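Why Did the Gripper Squeeze Too Hard?

A fault report for young readers, part 3 of the Sevness series on machines that make mistakes

A gripper is a tool with two fingers that open and close. Engineers call the fingers jaws. The jaws pick things up by pushing on them from both sides. The amount of push is called grip force.

Grip force has to be in a certain range. If it is too low, the object slides out. If it is too high, the object bends or breaks. The right amount depends on the object. A can of soup needs a lot. A thin plastic cup needs very little.

The fault in this report is called overgrip. It happened in January during a sorting test named Ayele. The task was simple: pick up trash and put it in a bin. The gripper had to handle wrappers, drink cartons, fruit peel and cups.

Plastic cups are hard for a gripper. The wall of a cup is thin, and there is only air behind it. When the jaws push, the wall moves inward. A crack in the rim makes the whole cup weaker, so it folds under less force than a new one.

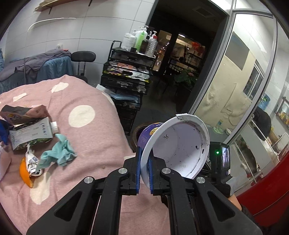 Mwanahawa Athumani asked why the jaws can't just stop when they touch the cup. They can, if the gripper knows that it has touched something. It finds out from a force sensor, a small part that turns a push into a number. The control program reads the number and decides when to stop.

In the Ayele test, the sensor numbers arrived late. The delay was up to 48 milliseconds. A millisecond is one thousandth of a second. During the delay the jaws kept closing, because the program was still reading the old number, and the old number said "nothing here yet."

The log shows 165 grips. In 13 of them the force went over the limit. All 13 were on thin plastic. Stiff objects did not set off the alarm, as the limit for them was higher.

Soft pads on the jaws help a little. A pad squashes first and spreads the push over a larger area. It cannot fix a late sensor.

Letting go is the second half of the job. The jaws have to open wide enough for the object to drop freely. They also have to stay clear of the walls of the bin.
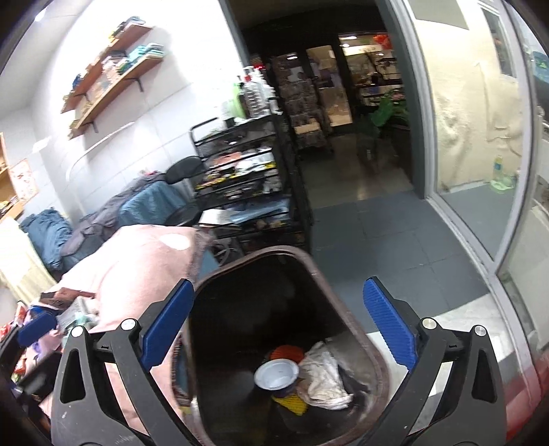 Could an overgrip hurt a person, Saadet Işık wanted to know. Yes. A finger between two jaws can be pinched, and a late sensor is late for fingers too. Keep your hands away from the jaws of any gripper that has power, even if it is standing still.

Two changes were made after the test. The jaws now slow down before they reach the object, so they travel less during a delay. The program also checks the age of each sensor number. If the number is too old, the jaws stop and wait for a new one.

Words to know

Grip force: how hard the jaws push.
Overgrip: pushing harder than the limit.
Delay: the time between something happening and the program finding out.
Log: the list of events a machine saves while it runs.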